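Descaling a kettle without buying anything fancy

Posted in Kitchen, by Liv Lindqvist. Updated September.

Hard water round here. Really hard. If yours is the same you already know the look: white crust on the element, bits floating in your tea, kettle roaring like a lorry before it boils. Quick guide, as I keep getting asked.

What you need

White vinegar (the cheap clear stuff, not malt, malt stinks) or citric acid powder
Water
An old toothbrush
A cup for measuring, any cup
4 boils' worth of patience

That's the lot. No gloves unless your hands are cracked, in which case yes, gloves.

Vinegar or citric acid?

Either works. Vinegar is what most of us have in. Citric acid smells of nothing and works quicker, you get it where they sell home brew stuff. I keep a box in the cupboard on Gitovgate (my mum's, long story) and use vinegar at home. Read the leaflet for your kettle first, a few makers say no vinegar. My Sunia says citric acid only, found that out after three years of vinegar. Still going.

Step 1

Empty the kettle. Take the filter out of the spout if it comes out. Drop it in a bowl with a splash of vinegar and leave it be.

Step 2

Measure. Equal parts vinegar and water, enough to cover the crust. For citric acid, two level tablespoons to a litre. Doesn't have to be a proper jug. Use the same cup for both parts and the sums do themselves. I go by cupfuls, plastic ones, they don't chip when you knock them in the sink. 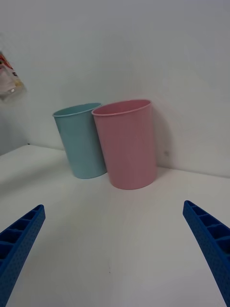
Two plastic cups, blue and pink. Any cup will do.

Glass is fine too. Don't use anything you'd be sad to have smelling of vinegar for an afternoon.

Step 3

Vinegar: bring it just to the boil, switch off, walk away. Stay near it while it heats, it can froth up and come out of the spout. Don't lean over it either, the steam catches your throat.

Citric acid: other way round. Boil the water first, switch off and unplug, then add the powder slowly. It will fizz. Fizz is good.

Step 4

Leave it. 33 minutes is what my timer was stuck on the first time and I've never changed it. Anything from half an hour up. Bad crust, leave it overnight, lid shut, note on the kettle. PUT A NOTE ON THE KETTLE. Muammer made a full pot of tea with mine and drank half before he said anything.

Step 5

Pour away. Look inside. Most of it should have gone or gone soft. Toothbrush for the rest, kettle unplugged and cooled down, obviously. No wire wool, it scratches and the scale comes back faster on a scratched bit. No knives. Don't dunk the base.

Step 6

Rinse it out well. Fill, boil, tip away. Do that 4 times for vinegar, two is normally enough for citric acid. Sniff it. If it still smells like a chip shop do another.

Filter: scrub with the toothbrush, rinse, clip back in. If the mesh is torn just get a new one, they're cheap and fitting it takes seconds.

How often

Once a month for me. Soft water people, twice a year maybe. Go by the look of it. A filter jug helps a bit, so does emptying the kettle at night instead of leaving water sitting there. I forget most nights.

Things people have asked

Does lemon juice work? Yes but slow, and you need loads. Borghild swears by sliced lemons boiled up and left. Nice smell. Didn't shift my crust.

Bicarb? No. Wrong end of the scale (sorry). And mixing it with the vinegar just cancels the two out, you get a lot of bubbles and a dirty kettle.

Is it safe to drink the bits? It's just chalk mostly. Not nice, won't hurt you.

Can I do the coffee machine the same way? Not the same, no. Check the book. Valter did his with neat vinegar and the seals went. I'll do a seperate page for those when I get a minute.

What about stains on the outside? Damp cloth with a bit of vinegar on it, wipe, dry it straight off. Keep the cloth away form the plug end.

Right, mine's boiling. Comments are open if I've missed a bit.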